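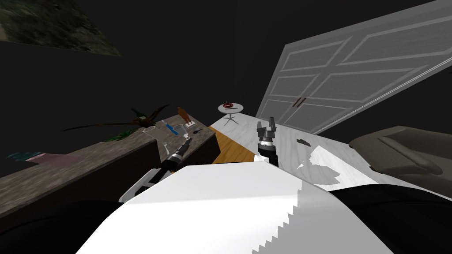 Fig. 4.1 Simulated robot with two arms, the left gripper just above the front edge of a counter.

Chapter 4
Getting in, and staying in: mentoring and the first job

Before you start. Read the last two pages of Chapter 3 again if it's been a while. We use the terms sponsor, mentor and line manager all the way through and they are three different people. Usually. In a small firm they can be the same person, more on that in 4.3.

What this chapter covers
4.1 Why people leave technical jobs in the first two years
4.2 Mentoring schemes, formal and informal
4.3 Small firms
4.4 Writing a scheme for your own college or workplace

Start with a case. Charito Magbanua finished her engineering diploma at 22 and went straight to Gurkano, a firm making pump controls. Good marks, keen, liked the work. Gone in fourteen months. When the training manager, Oratile Lekota, rang her afterwards to ask why, the answer was short. She'd had a desk, a laptop and a login. She hadn't had anyone to ask.

Lekota wrote this up for the firm and it makes uncomfortable reading. The firm had spent a good deal on getting young women through the door: school visits, a summer week, a stall at the careers fair. Then nothing much after the first Monday. New starters were told to "shout if you get stuck". Most people don't shout. Magbanua certainly didn't.

Keep the case in mind, we come back to it in 4.2 and again in the exercises.

Recruitment is the easy bit to measure. Heads through the door, posters printed, schools visited. Retention is slower and duller and tends to get left to whoever has time. So a lot of schemes look healthy on paper and leak badly underneath. Students often assume the leak is about pay. Sometimes, yes. But look at the exit interviews in Table 4.2 before you decide, and note how often the word "asked" turns up.

Now the other side. Meruditz, a software company with 40 staff, pairs every new starter with somebody from a different team. Different team is the important part. Wanda Castellanos set it up after a bad year and kept the rules very plain: one hour a fortnight, no notes sent to the boss, either side can swap after 4 meetings without giving a reason. Jeferson Aguiar was one of the first to be paired and now mentors two others. His view is that the hour matters less then knowing it's in the diary.

Is it cheap? Fairly. Does it work everywhere? No. Prillell copied the scheme almost word for word and dropped it by the following October. Shift work, mostly. People couldn't find the hour. Section 4.3 looks at what they tried instead.

A word on sources. The interviews were done by Radosław Jasińska and are shortened here, full versions at the back of the book. Spelling tidied, nothing else changed.

Key terms for this chapter: retention, peer mentor, reverse mentoring, exit interview, returner. Definitions in the margin as they come up, dont skip returner, it gets used loosely elsewhere.

Warm-up, ten minutes, in pairs
Think of the first week of any job, course or club you've joined. Who did you ask for help? Were they meant to be the person you asked? Write down one question you kept to yourself, and what it cost you. Keep the sheet, you'll need it for 4.4.

4.1 Why people leave
Four causes come up again and again in the interviews, and they overlap. We take isolation first as it's the one most often missed by managers.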